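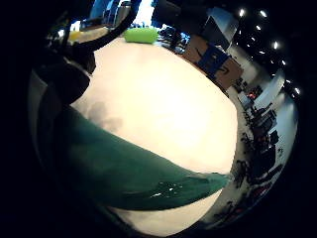
Fig. 10.1 Teal-green cloth on a white tabletop.

Chapter 10
Care of Household Textiles and Ornaments

Smooth fabrics crease along the line of a fold. Shake the cloth out, lay it flat and work from the centre to the hem.

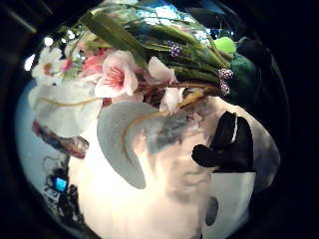

Artificial flowers hold dust where parts overlap. Clean them by shape, starting with the narrowest pieces. Long leaves that lie across one another, like the green blades at the top of the bouquet, are parted and brushed towards the tip; broad white petals are wiped singly. Exercise 2 covers stems.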